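The Microwave in the Back Room

Shared kitchens get used by everyone and cleaned when somebody gets around to it 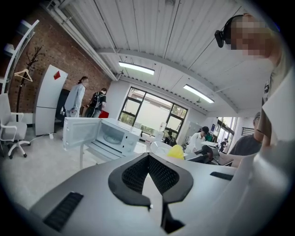 A kitchen at work rarely starts out as a kitchen. It starts as a socket and a table. Somebody brings in a kettle, then the building pays for a refrigerator, then a microwave turns up, and a year later people are heating soup six feet from the place where coats are hung. The building I work in, an old brick one on Stevel Street, went through all of that before I got there. By the time I signed up for a desk, the rules were already taped to a cabinet door and the tape had gone yellow.

I started paying attention to the microwave in May. I had been eating lunch at my desk for most of the spring, and I wanted to stop. That meant using the shared one, and using it meant opening the door and looking inside. On my first day I closed it again and ate a sandwich.

What I saw was ordinary. There was tomato sauce on the ceiling of the oven, dried to a dark orange. Under the glass plate there was rice. The plate itself was fairly clean, since people wash what they can lift out. The part they can't lift out is left for the next person, who has 2 minutes to heat a lunch and no plan to clean anything.

I asked the other people who rent desks how often they wiped it. Most said "sometimes." One said she had stopped using it and kept a thermos. Another said he covered his food with a paper towel, so the mess could not be his, and he was probably right about that.

The method

There are plenty of ways to clean a microwave and most of them are the same way. Water goes in a bowl, the bowl goes in the oven, and steam loosens what is stuck. The arguments are over what to add to the water. Lemon has its supporters. So does white vinegar. I tried both over several weeks, along with plain water, and I will give my results for what they are worth.

Plain water did most of the work. With a microwave-safe bowl half full and a wooden spoon standing in it (the spoon keeps the water from boiling up all at once), I ran the oven until the window fogged over, then left the door shut for a while. After that a damp sponge took off nearly everything on the walls. The orange patch on the ceiling needed a second round.

Vinegar worked a little faster on grease. It also made the whole room smell like a salad, and two people opened windows. I would use it at home, in the evening. I would not use it at eleven in the morning with other people's meetings going on.

Lemon was the one everyone liked. I cut one in half, squeezed it into the water and dropped the halves in after it. I can't say it cleaned better than water. It did cover the smell of old fish, and people came over to ask what was going on, which led to the first real conversation I had with the person who sits by the stairs.

A few things I learned along the way:

Take the plate out first and wash it in the sink with dish soap. Let a hot plate cool before it goes under cold water.

Lift out the roller ring too. It comes right out. In our case I don't think it ever had.

Wipe the inside of the door and the rim around it. Crumbs sit along the bottom edge and keep the door from closing well.

Leave the door open afterward, all the way, until the inside has dried. A closed damp oven smells bad by the next morning.

Don't use steel wool or a scouring powder. Scratched walls hold more dirt, and damaged ones are a reason to replace the oven.

The whole job takes less time than a lunch break. Someone still has to be the one who does it.

Where it stands

Placement matters more than I expected. Ours used to sit on top of the refrigerator, at a height where a short person had to lift hot soup down past their own face. When it was moved to a table, people started noticing the inside, for the simple reason that they could see it. They also started wiping up what they spilled. I don't have figures for this. The sponge wore out faster, and I took that as a good sign.

A table has its problems. The door needs room to swing, and a left-hinged door opens into whatever is on the left. For a week that was a stack of mail. There also has to be a clear spot next to the oven to put down a hot bowl. If there isn't one, people will balance it on the nearest flat thing, and in an office the nearest flat thing is often a laptop. I suggest a space as wide as a dinner plate, kept free, on the side where the door doesn't go.

Then there is the question of airflow. The manual for any microwave says how much gap to leave at the back and sides. Our manual was lost, so I looked it up by the model number on the label and pulled the oven forward from the wall.

The rest of the kitchen corner

Once the microwave was clean, the refrigerator looked worse. This happens with any cleaning job. I found a jar of mustard with a date from before the present landlord, and four cartons of oat milk, three of them open. We now clear the shelves at the end of each month. Food without a name on it goes. Food with a name on it gets a note, and then it goes.

The drawer under the counter was the last thing. It held soy sauce packets, birthday candles and an old Nokia charger that nobody claimed. I put the charger on the windowsill for two weeks and then took it to the electronics bin.

Athumani, the café across the street, had a similar setup in its staff room, and the people there gave me the best advice I got from anyone. They keep the sponge and the bowl on the same table as the microwave, in plain view. Ours used to be under the sink, behind the trash bags. Moving them took no time, and I have seen several people use them since then.

The cost

Not much. A pack of sponges, a bag of lemons, and a bowl from the thrift store on Matance Avenue that no one will be upset about if it chips. The desk fees in our building already cover paper towels and soap. I asked if they could cover the lemons too and was told to send an email, so I did, on 03/07/2023, and I am still buying the lemons.

I don't clean the microwave every week now. I do it when I notice it -- which is more often than I used to notice it -- and some weeks I open the door and find that someone has been there first. The plate is in straight and the walls are clean. Last time there was a lemon seed on the table. I wiped it up and heated my soup.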